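Section 4: Opening Your First Room

Welcome back! If you've finished Section 3, your Bamivico account is live, your profile has a name on it, and you've poked around the sandbox long enough to break something (good, that's how most of us learned it). Now comes the fun part. You're going to open a room of your own, let people in, and set up the few things that keep it pleasant once they start talking.

A room in Bamivico works a lot like the old message boards did. Topics sit on a page, replies stack up under them in order, and nothing gets shuffled by an algorithm. If you grew up on boards and mailing lists you'll feel at home in about five minutes. If you didn't, you're in for a treat, because a slow conversation that's still there tomorrow is a lovely thing.

Before you start

You need a confirmed email address and the Host role. To check your role, click your name in the top right corner and look under Permissions. If it says Member, go back to 3.4 and request the change. Requests made in the morning usually come through the same afternoon.

4.1 Create the room

1. From the home page, choose Rooms, then New Room.

2. Type a room name. You can change it later, but the web address is built from the first name you save, and that one stays put.

3. Write a description of up to 268 characters. Tell people what gets talked about and what kind of company they'll be in. "Anything to do with film cameras, beginners very welcome" does more work than a list of rules ever will!

4. Pick a layout. Threaded shows replies nested under the post they answer. Flat shows everything in the order it arrived.

5. Click Save Draft. The room now exists, but only you can see it.

Note: Try Flat first if you expect long, chatty topics. Threaded is wonderful for questions and answers, but once a conversation gets deep, people on phones end up reading a column three words wide.

4.2 Choose who can come in

There are three door settings, and you'll find them under Room Settings, Door.

Open: anyone with a Bamivico account can read and post.
Knock: anyone can read, and posting takes your approval.
Closed: invited members only, and the room stays out of search.

We love Knock for new rooms. Newcomers write a line or two when they ask to join, and those little notes are often the best reading of the week. You can reply right from the request screen, so somebody's first experience of your room is a hello from a real person.

Caution: Switching a room from Closed to Open makes every past post readable, including the ones written when members believed they were in private. Bamivico asks you to confirm, but it doesn't warn your members for you. Post a notice first and leave it up for at least 24 hours. Anyone who wants to take down an old post can do it in that time. 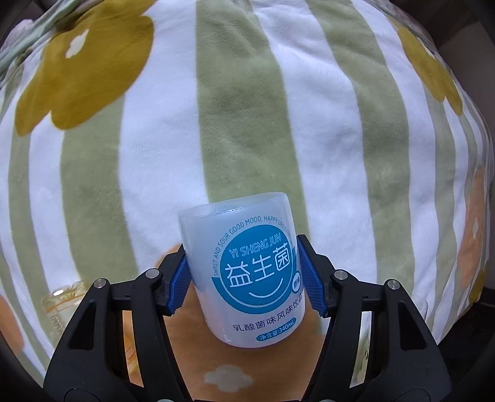
The door setting also decides what happens to links people share elsewhere. In an Open or Knock room, a link to a topic works for anybody. In a Closed room it leads to a plain page with a sign-in box, and the topic title is hidden. If a member tells you "the link's broken," this is nearly always why.

4.3 Set names and profiles

One of the best things about the early web was getting to be someone slightly different in each place you visited, and Bamivico keeps that alive. Every member can use a separate display name per room.

1. Open Room Settings, then Names.

2. Choose Room Names to let members pick a new name for your room, or Account Names to show the one on their main profile.

3. Decide whether profiles link across rooms. This is off by default, and we suggest leaving it off for any room where people talk about health, family, or work.

4. Click Apply. Current members are asked to pick a name the next time they sign in.

Note: As host, you can't see which account is behind a room name. If you need to act on someone's posts, you can mute or remove the room name, and the account is blocked from coming back under another one.

4.4 Bring in an old archive

Got years of posts sitting on a board that's closing? Bring them along! Bamivico reads export files from Zestbridge and Mogensen boards, and also plain mailbox files from email lists.

1. Export the archive from your old service and save it to your computer.

2. If the file is larger than 600 MB, split it by year. The importer takes one file at a time.

3. In Room Settings, choose Archive, then Import.

4. Pick the file and wait for the preview. It shows the first and last topics found, along with any dates it couldn't read.

5. Check the preview carefully, then click Import.

Imported topics are locked and marked Archive. Members can read, search, and quote them in new topics, and seeing a joke from ages ago get picked up again is a real joy.

Caution: Leave email addresses out of the import unless you have a strong reason to keep them. Old mailbox files carry them in every header. The Strip Addresses box is checked when the screen opens, so just leave it that way.

Mogensen exports sometimes lose line breaks in signatures. The posts themselves come through fine.

4.5 Add a second host

Please do this before you open. A room with 2 hosts survives vacations, head colds, and lost passwords.

1. Go to Members and find the person's room name.

2. Click the menu beside it and choose Offer Host.

3. They'll get a message with an Accept button. The offer stays open until they answer or you withdraw it.

Both hosts have the same powers, including the power to close the room, so talk it over first. If you'd like someone to help with requests and nothing else, choose Offer Greeter.

4.6 Open the door

1. Write a first topic. Ask a question that's easy to answer and answer it yourself in the first reply. An empty room is hard to walk into.

2. Go to Room Settings and click Publish.

3. Copy the room address and send it to the people you had in mind when you started.

If you use the Konness mail add-on, turn on Daily Digest now so members who prefer email can follow along from their inbox. They can reply from there too, and their replies land in the right topic. Set-up for Konness is in Section 7.

Section 5 covers pinned topics, quiet hours, and handling reports.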